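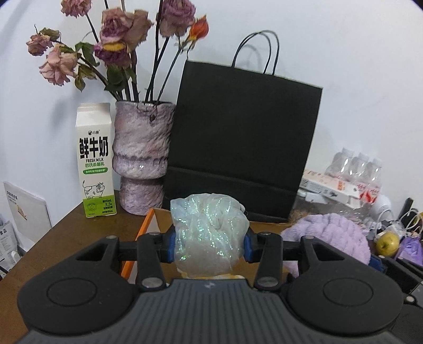

The Tavares hand gripper was logged as "drops soft items", and the fix proposed by Jeferson was to swap the stock pads for the blue ones. I'm not convinced the pads were ever the trouble. With the blue pads on it will pinch an organza pouch bunched up at the top, over an open cardboard box, with the vase and the milk carton well off to the side. Fine. A gathered pouch gives any pad plenty to bite on, so I wouldn't call it a hard test.

**Ticket:** soft item slip, Tavares vs Menuvton
**Opened by:** Kátia Arruda
**Status:** open (was marked solved, I've reopened it)

**5th February**

- Stock pads, organza pouch: 15 tries, 7 drops.
- Blue pads, same pouch: 15 tries, no drops. Looks great on paper, but Jeferson did the first lot and Genivaldo did the second, and Genivaldo squeezes the trigger a good deal harder.
- Menuvton with its own pads: stopped after 8 tries. Left jaw lagged behind the right and the pouch got dragged sideways each time.

**Reply from Valquíria Magalhães**

Supplier says the lag is normal until the jaws wear in. I asked how long that takes and got "more than 30 cycles", with no upper figure. Their colour brochure doesn't mention it at all.

**My notes**

Wear-in may be real — I'd want to see it on a second unit before we pay for one. Please don't close this on the strength of the blue pads.

**Still to do**

1. Same person on the trigger for both pad sets.
2. Repeat with the pouch laid flat.
3. Check the jaw pivots on the Menuvton for play.
4. Ask Cavuvside what they'd charge for spare stock pads.

Assigned to Genivaldo, with Kátia on the trigger.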